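About Karmont

Cookies: this site uses a few to remember whether you have already closed this notice. Carry on reading and we'll take it that you don't mind.

Karmont tidies bedrooms. We also do box rooms, spare rooms, studies that have become spare rooms, and the sort of back room a family refers to as "in there". We don't clean, though we will run a hoover over any bit of carpet that hasn't been seen for a while, and we don't do lofts. There was a loft once. We have agreed as a company not to bring it up.

We started in January, a month when people in Brultton look at what they were given for Christmas and then look at where it might go. The firm was called Rerkent in those days. The name had been chosen in a hurry and had to be spelled out over the phone, letter by letter, to every person who rang. Karmont has to be spelled out as well but people seem to get there faster. If you still have a Rerkent voucher in a drawer we will honour it, and if you can't find the drawer, that is more or less what we are for.

Our office is two rooms above a key cutter's on Boateng Road. The stairs are steep and there is no sign, because the sign is in the second room, behind the flat-pack shelving we bought to tidy the second room. Visitors are welcome on the understanding that they don't mention this.

What we do

You ring up or fill in the form. We come and look, for nothing, and tell you how long we think it will take. An ordinary bedroom is a morning. A bedroom shared by two teenagers is a day and a half, with a break in the middle for negotiations. We then turn up with crates, labels, a stepladder and our own tea, and we put things where you have agreed they should live.

The agreeing is the slow part. Most rooms we see are short of decisions. A cardboard box gets put down on the way to somewhere else, someone drapes a cloth over it, and by the spring it is furniture. We go round and ask of each thing: does it stay in this room, does it go in another room, or does it go? You answer. We write it on a label. If you can't answer, it goes in the Don't Know crate, of which you are allowed one. We used to allow as many as people liked and ended up leaving houses that were exactly as full as before but better labelled.

We don't throw anything away without being told to. We don't tell you that you ought to be throwing more away either. If you own 19 cushions and want to keep 19 cushions, then our job is finding somewhere for 19 cushions, and we have done it, and the wardrobe door does shut if you lean on it. 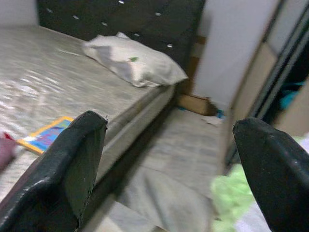
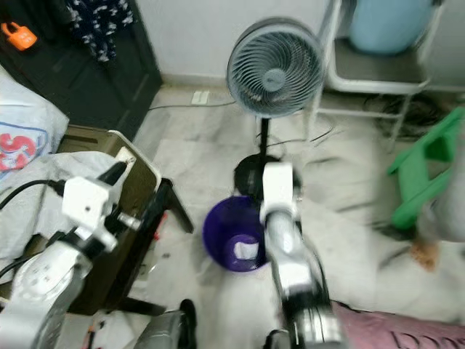 Floors come first with us, before beds, before cupboards, before anybody is allowed to start going through old photographs. A room you can walk across is a room you can work in, and a good half of what's on a floor is only there because it needed to be near a socket. Take the fan in the second picture, with its thin black cord going over the tiles to the wall behind. Moving a fan like that closer to its socket is a few seconds' work and gives you back a strip of floor you had been stepping over. The same goes for the knot of dark wires under the metal stand, although wires take longer, as each one has to be followed to its end and somebody has to say out loud what it is for. Expect silences. Any cable still unclaimed at the end of the job goes in a bag marked CABLES, and the bag goes somewhere you can reach, as the owner of the missing device will come home that evening and want it.

Then we do the bed. We are quite strict about the bed. It is the largest flat surface in the room and so everybody sorts on it, ourselves included, and then at ten at night there is a person who would like to go to sleep and can't for jumpers. So the bed is cleared by the end of each day we are with you, even on a job that runs over. Books and magazines come off it and go on a shelf, or failing that in a pile with its edges straight, which our customers find surprisingly soothing. Pillows go at the head end. We mention this only because we have had disagreements.

After that come containers. People tend to think they need more, and will often have bought some specially before we arrive, still with the stickers on. Please don't. Most homes already own plenty of bins, baskets, tubs and boxes, and the trouble is that each has a little of everything in it. We empty them, line them up and give each a single job. A round plastic bin can be for rubbish or it can be for laundry. It can't be for both, whatever you may have been told by the person you live with.

What we charge

It's £35 an hour for two of us, and we always come as two, as one person tidying alone starts reading things. That includes labels and the loan of the crates. The tip run is extra and we ask you first. We do not charge for the visit beforehand, for the tea, or for finding your passport.

There is no package with a name like Gold or Serenity. We did draw some up. They were all the same package.

Who we are

There are four of us, and between us we have worked in a removals firm, a school library, the lost property office of a bus company and the stockroom of a shoe shop. We would draw your attention to the lost property office in particular. If you have spent years writing "glove, left, brown" on a tag you are not likely to be shocked by what is under a bed.

We are not therapists, and we are not on television. Our own bedrooms vary. One of us sleeps beside an exercise bike with shirts on it and has asked for this to be treated as a private matter.

What goes on in your house stays there. We don't gossip about rooms, and we don't peer into anything with a padlock on it. If a cupboard is locked we tidy round it.

Where we go

Brultton and the villages on this side of the river. We will cross the bridge for a large job, but with some reluctance after the business with the van. Parking permits are your department, and so, we're afraid, are cats. We like cats very much but a cat in a crate counts as a stoppage.

We have now done more than 900 rooms. We know this from the labels, which come on rolls and which one of us keeps a tally of on the back of the office door. A fair number of those rooms were the same rooms again, a year or so later, which could be taken as a poor advertisement. We prefer to think of it as repeat custom. Stuff comes in at a steady rate and goes out only when pushed, and there is no shame in ringing us twice. There is a small discount the third time and a Christmas card after that.

Getting in touch

The form on the contact page is the best way. Tell us which room, how many people use it, and whether they all know you're writing to us. Photographs help. Please don't tidy up before taking them, as it only makes our estimate wrong. If you would rather ring, mornings are best, and do let it ring for a bit as the phone is usually under something.

We also do gift vouchers. Think carefully about who you give one to.

Last updated: April 7, 2022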